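02/02/2021

Back at the bench after the Clilska trip, so I'm writing up everything I can remember before it goes fuzzy. Damir, you asked for notes on the brewery museum and the old town walk so we can reuse the route in September. Floarea, the bit about the cooperage is for you, skip down!

First thing, the train. We took the early one from Gasier and I would not do that again with a group. It was packed, the heating was stuck on full, and the cafe car shut one stop in. The later one gets you there in time for lunch and you walk up from the station with a bit of daylight in hand. If we're bringing people in September we should book the seats on the river side (left, going out). I sat on the right and looked at a retaining wall for most of an hour.

The guesthouse was the Iordache, up the hill behind the covered market. Room 206, top floor, no elevator, and the stairs have a nasty little turn at the landing where I banged my case every single time. But the bed was good and breakfast was enormous – eggs, two kinds of sausage, a sour plum thing I had three helpings of. They were happy to hold our bags after checkout. I asked about a block booking and the lady wrote down the dates in pencil and told me to call, no email.

Now the Galtar brewery, which was the whole point. The tour runs a bit over an hour and you buy the ticket in the shop, not at the gate (I queued at the gate). It starts in the yard, goes through the malt floor, then down into the cellars, and there are 56 steps down with a rope for a handrail. They're uneven. Anyone with a bad knee should be told ahead of time, and there's a second way around by the loading ramp if you ask. It's cold down there too, so bring a jacket even in September.

The guide was terrific, very dry, and clearly tired of people asking when the beer comes. She said the oldest cellar holds 4000 liters in the big casks, which sounded low to me, but I wrote it down as she said it. Damir, could you check that with them before it goes in the handout?

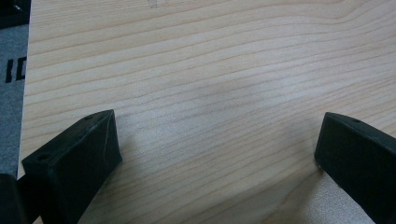

The tasting is four small glasses at the end, in a room with long benches and a stove. I liked the dark one best and the smoked one least, and my neighbor on the bench felt exactly the opposite, so we swapped. You can buy bottles but they won't ship, and I carried six home in my socks. All survived.

OK Floarea, the cooperage! It's across the lane from the brewery and it isn't on the tour ticket. I only found it by following the hammering. There's one cooper working and he lets you stand at the rope and watch while he sets the hoops. He talked the whole time, about half of which I understood. He does a longer session for small groups if you write to him first, and I have his card pinned above my bench. I think your evening class would love it. I'd give it a good two hours and not try to fit the town museum in the same afternoon.

The old town walk took us roughly 247 minutes by my watch, but that includes a soup stop, a wrong turn at the tannery, and me going back for my hat. The route as I'd do it next time:

- start at the market hall, north door
- up the lane to the Galtar yard, tour first
- cooper, if he's in
- soup at the place with the green shutters
- down along the wall to the river and over the footbridge
- town museum the next morning, when it's quieter

The footbridge was half closed for repairs on the day we went. You could get over, single file. No idea how long that goes on, need to ask.

Two things that didn't work. The audio guide app wanted a phone signal and there is none in the cellars, so I listened to the first sentence of track one and then gave up. And the "scenic" minibus back to the station only leaves when it's full. We waited, got bored and walked, and it passed us on the bridge.

Still to do: call the Iordache, write to the cooper, find my receipt for the tasting (was it in the coat?). Damir has the train fares. I've put one bottle of the dark in the workshop fridge behind the glue – please leave it till Floarea's back.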